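The Long Way to the Toy Car

The house in Wirnbridge had no address. It existed on a server at Farby, where I worked nights, and it had gray walls, wooden floors and a set of stairs that curved.

My job was to drive the robot through it. I wore the headset, held a grip in each hand and moved, and the system kept a record of what I did. Later it would study the record and try to do the same. The quota was 363 good runs by the end of August. Chacko, the firm paying for it, wanted toy pickups in homes with awkward corners.

I started each run in the big room with the hands open and went for the door. 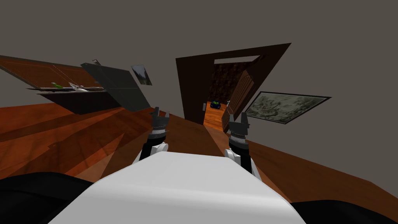

Start of a run, with the car on the floor of the next room.

The first week I drove like a person in a hurry. I clipped the door frame and threw out run after run. A bad run had to be marked bad, with a reason picked from a list of four. "Contact" was the first. I wore that one out.

By the second week I was slow and clean, and a note came down from the review desk. My runs were all the same, it said. The system was learning one path and falling apart a foot to either side. Could I please vary?

So I varied. I went wide, I went narrow, I stopped halfway and backed up. I checked the wrist view more than I needed to – it was a habit left over from Gustside, the warehouse job before this one, where the wrist view was all we had.

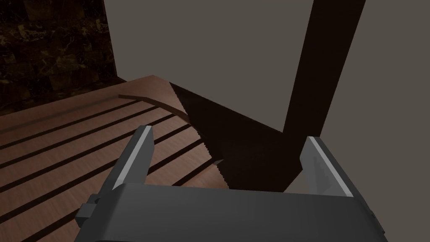

Wrist view, fingers open.

At three in the morning I would catch myself driving with no plan at all. Those runs scored well. The desk called them "natural" and asked for more. 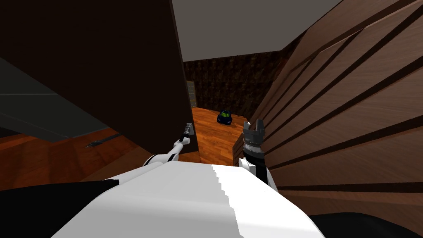
One night they let the system drive and had me watch. It came into the passage slowly. Then it stopped, backed up a little, and waited there with both hands open, the way I did when I was trying to remember if I had locked my car.

I watched it for a while. Then it went on toward the toy, and I marked the run good and loaded the next one.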